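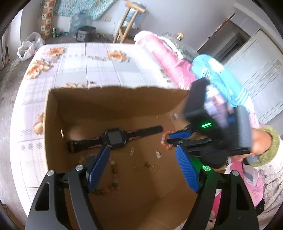

Nelolbridge Running Club, Kit Reviews
Okell sports watch, reviewed by Corinne Crenshaw

I bought the Okell in November to replace a watch with a cracked face. I wanted something that would time laps and last a weekend away without its charger. It does both. With GPS off I get 7 days from a charge. With it on for evening runs, four.

Lap timing is good. The button is easy to find in gloves and the buzz is strong enough to feel on hills. I did 48 laps of the school field and it missed none. Heart rate is less reliable. It reads high for the first mile, then settles.

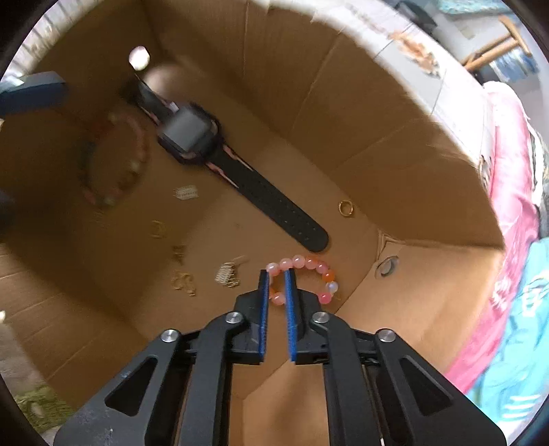

Page last changed: May 3, 2022

The strap is my main complaint. It is stiff for the first fortnight and the loop slides. Birdie Thibodeaux has the Faron, which is lighter and sits better on a small wrist, but its screen is hard to read in sun.

Syncing is slow. The app stores 300 runs and then asks you to delete some, so export the old ones first.

I paid £100 and would pay it again. If you mostly want heart rate, get a chest belt. Mine can be borrowed on Tuesdays if anyone wants to try it.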